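Small Storefronts for Rent in Garkau: What the Listings Tell a First-Time Tenant
Final project report, Introduction to Commercial Property
Submitted 10/18/20

Why I picked this topic

I walk down Esteves Street almost every day, and I have read the signs in its windows for as long as I've lived in Garkau. "For lease." "Retail space available." "Will divide." When the course asked us to choose a small market and study it closely, I knew right away I wanted the little storefronts. Office towers and warehouses get whole chapters in our textbook and small shops get a few pages, which seems backward to me when you think how many people sign their first commercial lease on a shop no bigger than a classroom.

My question was simple: if you were looking for a small storefront in Garkau and only had the public listings to go on, how much would you really know about what you were going to pay? I expected the answer to be "most of it." I was wrong, and finding out how wrong was the best part of the semester.

Where the listings came from

I used three sources. The first was Endesex, the listings site most of the local brokers post to. The second was the signs themselves, which I photographed on foot and then followed up on by phone. The third was the printed property sheet that comes with the free weekly paper (I didn't expect much from it, and it ended up having two spaces I couldn't find anywhere else!).

I ended up with 43 listings. Several were the same space posted twice under different brokers, sometimes with different rents, which made for a confusing weekend. After I matched addresses and dropped the repeats, 36 separate spaces were left. Everything in this report is based on those.

For each space I wrote down the address, the floor area, the asking rent, how the rent was quoted, who pays for taxes, insurance and maintenance, the lease term, any restrictions on use, and whether the listing said anything about plumbing, ventilation or electrical service. I left a cell blank if the listing was silent and did not fill it in from a phone call. Phone answers went in a separate column.
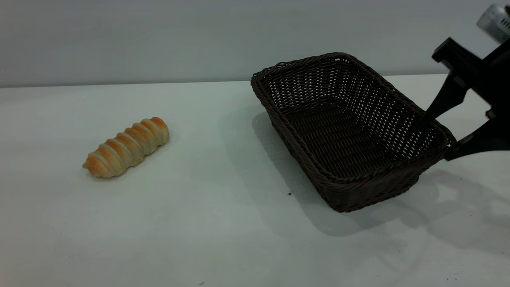 The three areas

Esteves Street is the old shopping street. Buildings are narrow and deep, mostly with apartments upstairs, and the shops open right onto the sidewalk. Spaces here are small and most have one restroom at the back. Parking is on the street.

Tondus Row is a strip center from a later era with its own lot. The storefronts are wider, the ceilings are dropped, and every unit has a rear door for deliveries. There is one owner, so the listings all read alike, and I was grateful for that when I was typing them in.

The third area is what I called "the corners," meaning single storefronts scattered through residential blocks. These used to be groceries and repair shops. They were the hardest to compare because no two are the same shape, but they were also my favorite. A few have their original tile at the door.

Floor area

The middle space in my set, when I lined them up by size, was 811 square feet. That surprised me. I had pictured everything on Esteves Street as tiny, but the buildings go back a long way from the sidewalk and the listings count all of it, including hallways and the room with the water heater.

This brings up rentable area and usable area, which we covered in week three and which I didn't appreciate until I had to deal with it. Usable area is the part you can actually put a business in. Rentable area adds a share of whatever is common to the building. On Tondus Row the owner's sheet gives both numbers side by side. On Esteves Street almost every listing gives one number and doesn't say which it is. I called to ask, and in several cases the person who answered wasn't sure either.

For a large tenant the difference gets sorted out by an architect. A small tenant may never have it measured at all. My suggestion to any first-time renter is to bring a tape measure to the showing.

How rent is quoted

Here I had to learn to slow down. Some listings quote rent per month. Some quote per square foot per year. One quoted per square foot per month with no label, and I thought I had discovered the cheapest shop in the state until I did the multiplication.

Once everything was converted to the same yearly basis, Esteves Street and Tondus Row were closer together than the signs make them look. Esteves Street tends to quote a gross rent, where the landlord pays taxes and building insurance out of what you pay. Tondus Row quotes a triple net rent, where the tenant pays a share of those on top. Put the two signs next to each other and Tondus Row looks like a bargain. Add in the extra charges and most of the gap goes away.

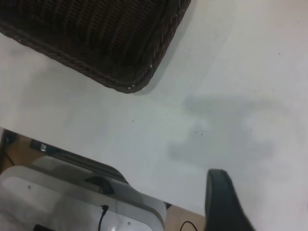
The corner storefronts did it every way you can imagine. My favorite listing in the whole project said "rent includes some things." I called to ask what things, and the answer was water, trash and snow, but not heat. That is useful to know! A tenant who signed in summer would find out about the heat in February.

What the listings leave out

I made a table of blanks, shown as Table 2 in the appendix, and I think it is the most useful thing I produced. Rent and floor area are nearly always given. Lease term is given less than half the time. Electrical service is rarely mentioned, and ventilation almost never, even in spaces described as "great for food."

That last one deserves a few more words. A storefront that sells packaged food and a storefront that cooks are very different from a landlord's point of view. Cooking can mean a hood, a duct up through the building, a grease trap, and a conversation with whoever lives upstairs. Selling food made elsewhere may need little more than a sink and a counter. The listings use the same phrase for both. If I were writing them, I would have a line for each.

Permitted use is also thin. On Esteves Street the zoning allows most retail, but individual owners have their own rules, and you only learn them by asking. One owner won't take a second hair salon on the block. Another would love one.

Fitting a shop into the space

The assignment asked for a short layout exercise, and I tried one on a bakery counter that brings its goods in from a kitchen somewhere else. I chose a corner space with a display window on one side and the restroom at the back, and drew it to scale on graph paper.

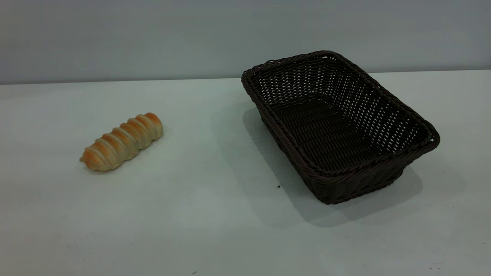 My first layout gave the counter far too much room. I had drawn it along the whole window wall because I assumed more display was better, and then there was hardly any place for customers to stand. So I started thinking about how much surface each item needs. One twisted roll and an empty basket, with that wide stretch of bare tabletop between them, take up as much counter as a whole row of rolls would, and you pay rent on the bare part too. My second layout used a shorter counter with shelves behind it and left the window side open for a line. It fit, with space left for a hand sink and a small cooler.

I also drew the same shop in a Tondus Row unit. It was easier to lay out because the unit is wider, and the rear door solves the delivery problem. What it lacks is people walking past. I don't have foot traffic data for either place, so I can't say how much that is worth, and I would love for somebody in next year's class to measure it.

Limits of this project

Asking rents are not signed rents. Two of the brokers told me there was room to negotiate and the rest didn't say. My listings were also collected over a few weeks, so a space that rented quickly may never have made it into my set. And I only recorded what was advertised. Shops that change hands by word of mouth, which I suspect is common on the corners, aren't here at all.

What I would do next

I would like to go back to the same addresses and see which ones have filled. I would add photographs of the rear entrances, a column for ceiling height, and a proper measurement of at least a few Esteves Street spaces to compare with the listed area. I already have permission to measure one of them, the narrow one with the green awning, and I'm hoping to get in there over the break.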